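15th February

Couldn't sleep, so I read the Trernovar newsletter on my phone until one in the morning, which is a stupid thing to do to yourself. They have a long piece this month on household machines and whether we're close. Their answer is that we're close. Their answer was also that we were close last June, and I remember because I wrote it down in here and put a question mark next to it. I went back and looked. The question mark is still good.

The piece opens with the Rastari arm, the one that clips to a countertop, and says it has put away 2,886 items in test kitchens. I read that number three times looking for the other number, the one that says how many it tried. Not there. It also doesn't say who set the items out, or how far apart, or if anybody had left a wet sponge on top of them. I've put away a lot of dishes in my life too and I'd like the broken ones left off my record.

Then a chunk on Arriaga and their shop-floor machine. I trust that one a little more, because I've stood next to something like it. When I was still on days at the warehouse we had a picking cell for small boxes, and it was good at small boxes. It ran all night. It did not get tired or go looking for its coffee. But every box was the same box, square, taped, label up, and when a bag came down the line by mistake the whole thing stopped and a light went on and one of us walked over. I walked over a lot. I think about that light whenever someone tells me a machine can do a job. Fine, but who walks over?

Price, since I'm being grumpy. The Rastari is supposed to lease for 189 a month. I did the math on the back of the gas bill and then didn't like the answer, so I'm not copying it here. For that money I could get a person in twice a month who would know, without being told, that a sock under the couch is still laundry.

Made eggs. Burned the second one.

Around ten I did the thing I'd been putting off, which is the closet in the hall. Two hours. I kept the newsletter in my head the whole time and tried to catch myself in the act, to see what I was really doing with my hands. Mostly I was feeling for things. I'd pick up a coat and know before I looked that there was something in the pocket, from the way it swung. One had a battery in it. One had a church program from I don't know when. None of that was planning. I couldn't write it down as steps if you paid me. I shook one coat and then I knew.

I was also slow, to be fair about it. I stopped to read the church program. I tried on a hat. I would have scored badly in a test kitchen.

After lunch I watched the Brirnorico video everyone at work has been passing around. It's a towel. It's always a towel. The thing picks up a corner, finds the other corner, and folds, and they've put music on it. It took me a second look to spot the little clock in the corner jumping ahead. I don't call that lying, exactly, but I do call it a towel. White, square, flat, on a white table with nothing else on it. Who has that table? Mine had mail on it and half a jigsaw puzzle.

I wrote some of this in an email to my sister and she wrote back that I said the same about phones. I did say the same about phones. I was wrong about the maps and right about nearly everything else.

Saved two pictures today for this page. 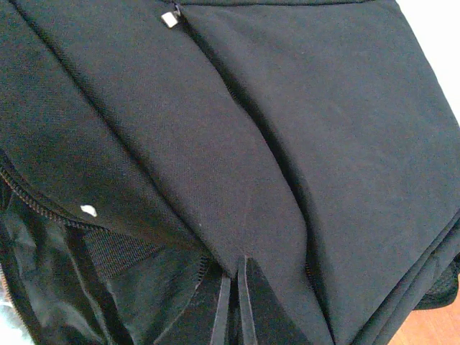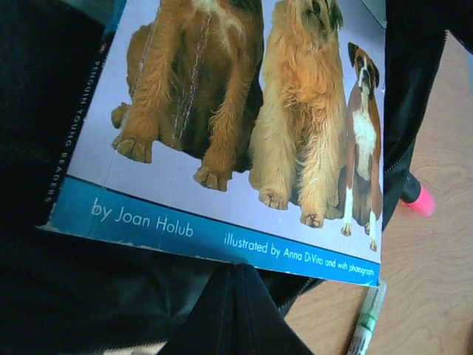
What I want from these machines is one chore, done start to finish, in a house that hasn't been cleaned up for it first. Unpacking a bag would do. It sounds like nothing, and I've watched kids do it with their eyes on the TV, but I tried going through it slowly in my head and it got hard fast. Black cloth on black cloth, for a start, folded over itself so I had to look twice to tell the outside from the lining, and I've been opening zippers for most of my life. Then a floppy paperback, the dog one by Joan Holub, lying at a tilt with black cloth on either side of it. You or I would slide it up with a thumb on the cover and not bend the corner any worse than it is. A gripper has to know where the book stops and the cloth starts, and how hard is too hard. The two markers would be the easy part, I'd guess, being stiff and out in the open, although the pink one might roll.

So that's my test, and I'm writing it down so I can't move it later. A soft dark bag, a used book, a couple of pens, no music, clock running the whole time. If I see it done 700 times out of 800, in other people's houses, with the misses printed next to the hits, I'll cross out the question mark from last June and say so on this page. I might even do the lease math again.

I don't think it's never. I want to be clear about that in case I read this when I'm old and one of them is handing me my glasses. I'd be glad of it, my knees being what they are. I only think that the people writing "close" have a different closet from mine.

Rain started at four. The hall closet door shuts all the way now, first time since we moved in – I opened and closed it a few times just for the feeling. The coats for donation are in two sacks by the front door. Have to remember to check the green one again before it goes, I don't think I did the inside pocket.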